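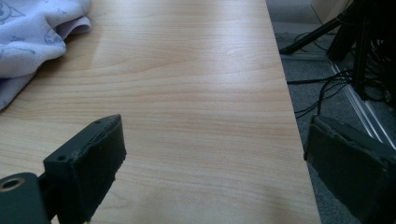 Should a small-town triathlon have a cut-off time?

Only for the swim, where it's a matter of safety. Once people are out on the bike or the run, I'd let them carry on until they're done.

Sport > Opinion > Triathlon

I've been banging on about this to anyone who'll stand still since the Tolton Triathlon results went up, so I may as well write it down. There were 335 names on the start list and 249 on the results sheet. A few of the missing ones will have woken up with a cold, and a few will have had punctures (I've been there, sitting on a verge with a tyre lever and a very bad temper). But quite a lot of the people I spoke to by the car park had been pulled off the run course with the finish practically in earshot. One woman could hear the PA reading out other people's names. She'd trained since October!
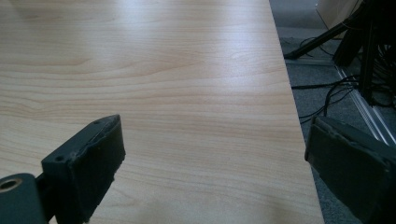
Corina Tanner | 19 Aug 2019

I do understand why cut-offs exist. The road closure has to end at some point, the marshals have been out since daft o'clock, and the lads from Fisent who run the timing would like to pack their mats up and go home for lunch. Nobody wants a race that drifts on into the evening. My quarrel is with where the line was drawn this year, which was two hours flat. Two hours is a nice afternoon out for a club athlete. For somebody who learned front crawl as an adult and is riding a borrowed hybrid with a basket mount still on it, it's a sprint from start to finish, and the sprint hasn't even got to the hilly bit yet.

What bothers me more is how the race was sold. The posters all over town said "for everyone". The Gevari leaflet that came through my door said "for everyone" too, in yellow letters, over a picture of a family laughing. If you're going to take an entry fee on the strength of that, you have to keep the clock running for the people it brings in. Otherwise put "for fairly quick people" on the poster and see how entries go.
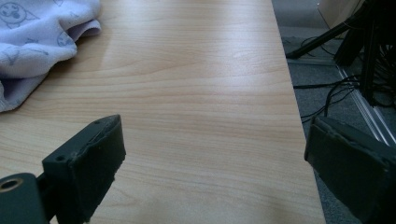
The swim is the part that frightens beginners, and it's only 400 metres in the Peeters pool, with a lifeguard at each end. Then they get out, wobble through transition and discover that putting socks on damp feet takes an age. Experienced people have all sorts of clever kit for this. A beginner has whatever came out of the airing cupboard, and good for them. A soft lavender cloth with little grey cartoon animals on it will dry your toes as well as anything in the race shop, and you'll spot it a mile off among all those black towels. Let them take their time over it, I say. Three minutes with a stubborn sock shouldn't be what decides whether you get a medal.

So what would I do? I'd start the slowest swimmers first, which Tolton used to do years ago and then stopped for reasons I've never got to the bottom of. They'd be on the road while it's at its quietest, and the fast ones would come through later and everyone would bunch up near the finish, with a proper crowd still there to clap. And if a handful are still out when the cones come in, move them on to the river path with a couple of marshals and leave the clock on.

My own time was nothing to write home about, before anybody asks. I was overtaken on the last hill by a man eating a banana. I'll be entering again next year anyway, and I've already written to the organisers about the start order.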